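From: Orestis Petridis
To: Kitchen automation list
Date: 8/29/23
Subject: Re: Hevanero open day, was it worth the trip?

> Did anyone from the list get to the open day at Hevanero? I had a place
> booked and had to give it up. I would like to know three things. Were the
> arms doing a real job or just waving about? Did they let people ask
> questions while it was going on? And is the Urkow software any further on
> than it was in January, when all we got was a slide show and a sandwich?
> We have to decide about the second bench before the autumn and I would
> sooner hear it from someone who stood there.

I went, and stayed from the opening until they turned us out for lunch. I will take your questions in order and then add a few things you didn't ask.

It was a real job, or at least a real household one. They had put the two-arm bench at the far end of the ground floor, past the coffee, and the task was clearing up a tray after a meal. Scraps go in the clear box, crockery goes in the rack, and the tray is meant to end up bare. Groups of 19 went round at a time, which was too many for the space, and if you were at the back you watched it on the screen. I moved up for the second round and got a place at the rope.

Pictures from the bench are below. The last one is the view from a gripper.
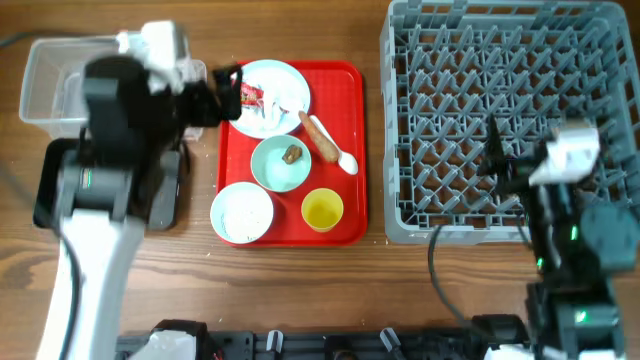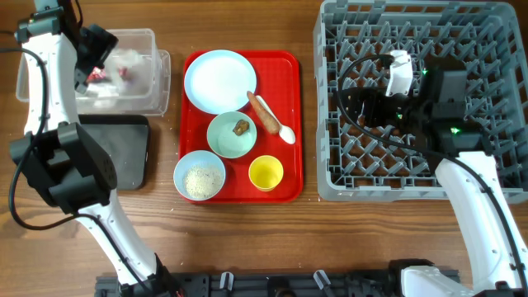
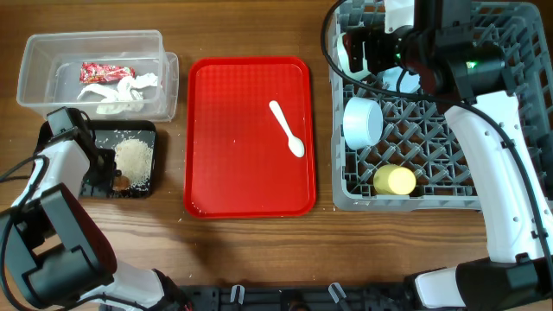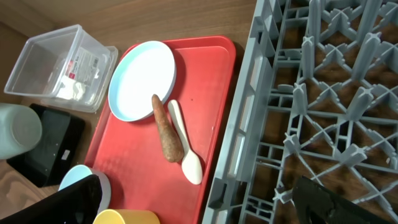
On the question of real work against waving about, my own view is that the layout tells you more than the movement does. Most demonstrations I have been to leave a wide clear space round each object, so that any old grasp will do. At Hevanero things were set close together. The wrist view is a good case: the spoon is lying alongside the carrot, on the same slant, and the carrot's tip comes nearly up to the plate. To pick up one without shifting the other you need to come in at a decent angle, and there isn't much room for fingers of that size. I asked whether the close spacing was on purpose and was told it was, and that they change it between runs.

The rice is the part I would look at hardest if we were buying. In the picture with the black plate there is a small heap on the plate, grains scattered round it, and a few more on the tray and the wood. A person would wipe those up without thinking. I asked what the system does about them and the answer was that stray grains are not scored at present. Fair enough, but anyone who has run a canteen kitchen will tell you that is where the time goes. I would want it scored before we signed anything.

Questions were allowed all the way through. The two people running the bench stopped talking when an arm was moving and took questions in between, and that worked well. They did not dodge. When somebody asked how many practice runs lay behind what we were watching, they said 200 for this task, and that they had expected to need fewer. Somebody else asked about glass. They have not tried glass and have no plans to this year.

As for Urkow, yes, it is further on. In January you could not see what the software was planning to do next. Now there is a panel which lists the next step in words, and the operator can hold it there. I found that more useful than anything else on the day. You could read the step, look at the bench and decide for yourself whether it made sense. The panel was slow to refresh and the text was small, and I said so on the form. It still needs its own computer under the bench, and the fan on that is loud enough that I would not want it in a shared room.

Other things, in no order:

Tsakiris had a table by the door with spare fingers and mounting parts. Their lead time is 4 weeks at the moment. They will sell single fingers now, where before you had to take a pair. I picked up a price list and will bring it to the next meeting.

Jumoreck were down on the programme for a talk on washing-up racks and how the peg spacing affects placing, and they did not appear. No reason was given. I was sorry about that, as it was the talk I had gone for. If anyone has a contact there, could you ask whether the slides can be sent round?

Parking was poor. There are 3 visitor spaces and they had gone before I arrived. Use the station and walk.

On the second bench, I would not rush. If the choice is between ordering now and waiting for the next Urkow release, I would wait, and spend a bit on fingers from Tsakiris in the meantime so that the bench we have got is in good order. If others think differently please say so on the list and not to me privately, as I have already had two separate conversations about this and can't remember who said what.

They are running the open day again in January. You need to book through the Hevanero front desk, and they told me the morning groups will be smaller. I have the name of the person to ring and will pass it on to anyone who writes to me.

Orestis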